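Heklow Hand-Guide Kit

Teach your arm by moving it

Add to quote
Data sheet
Spare parts

Grab the handle, squeeze the grip switch and walk the arm through the job. The Heklow Hand-Guide Kit bolts on between the wrist flange and your gripper, and from then on teaching a new task feels a lot more like showing a new workmate what to do. We love using it. Our demo bench in the front office hardly gets a rest!

Two ways to teach

By hand: hold the grip switch and the joints go light. Let go and the arm holds where it is. A thumb button marks a waypoint or opens and closes the gripper, so you never have to reach back for the tablet halfway through a move.

By remote: plug in the Kinda hand controller and drive the arm from your chair, watching through the wrist camera. It's the better choice for awkward corners, or for work behind a guard. You can swap between the two in the middle of a demonstration and the recording carries on – handy when the first half is a big sweep and the last bit is fiddly.

What's in the box

Handle with grip switch and thumb button
Wrist camera and bracket
Kinda hand controller
2 cables, 5 m each
Hex keys and mounting screws

Choosing a colour for the handle is free. Grey ships fastest.

Working from the wrist view

Riet Van Rooij wrote most of our remote lessons, and her advice is to slow right down once the camera is close to the work. Up close you lose the bench, the bins and everything else you steer by. Pick one feature and keep it in view. A dark line across plain grey is plenty to steer by, even with the picture as soft as this.

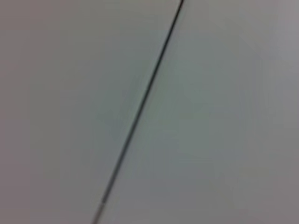 Recording and playback

Each demonstration is saved as its own take. Most of our customers record roughly 40 for a new task, then throw out the clumsy ones in the take browser. Playback speed is set on a slider, and you can trim the start and end of any take without recording it again.

Fits Brunia and Verbeke arms. Page updated 26 September 2020.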